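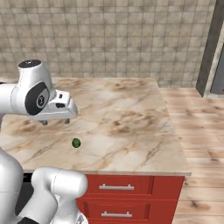
Kitchen arms at Garnard: your questions

Put together in a rush by Caoimhe Rafferty, catering services. Will add to this as more come in. Last changed February.

Is the arm replacing anyone?

No. No posts go because of it. Prep rota stays at 21 people across both kitchens. What changes is who does what between 6 and 9 in the morning.

What will it do then?

Picking and placing, to start with. Fruit and small veg off the counter, into tubs. Later on, opening drawers and putting utensils away. Knives stay with people. So does anything hot.

Why are we practising on a simulation?

Cheaper to get it wrong on a screen. Ilus, who make the software, build a pretend kitchen and the arm tries its jobs in there first. Small round things like the green one on the marble are a good test, they roll. You'll each get a go at watching runs and marking them good or bad.

Our kitchen doesn't have red cabinets or a marble top. Does it matter?

Not much. They swap the look of the room between runs so the arm doesn't get used to just one. Ours is steel, and a steel version is on the list.

I've never used anything like this. Will I be trained?

Yes, everyone. 2 sessions, paid, in work time. First is the screen stuff, second is the stop button and what to do when it drops something. Agency staff included – ask your supervisor if you've not had the email.

Do I have to work next to it?

Not for the first 5 weeks. Sign-up only. After that we'll talk to each person before the rota changes. If you'd rather stay on hot prep say so, it won't be held against you.

Does it record us?

The arm has a camera pointed at the worktop. Footage is kept for 80 days then wiped. Not used for timekeeping or disciplinaries, and that's in writing in the agreement with the staff forum.

Who cleans it?

Khurana have the service contract for the insides. Wiping down the outside is on the close-down sheet, same as the slicers. Power off first please!

What if it's slower than me?

It will be, at first. Nobody's targets go up or down becuase of it. Leave it to get on.

Will pay change?

Grades are being looked at for anyone who takes on supervising runs. No answer yet, I have asked twice. Will post here when theres news.

Who do I moan to?

Me, or the box by the lockers.

14 comments | 6 shares

Related
Stikach ordering screens: what the new buttons do
Staff forum notes, February
Locker room moves
Allergen labels – new layout

Garnard Catering Services | Contact the kitchen office | Back to top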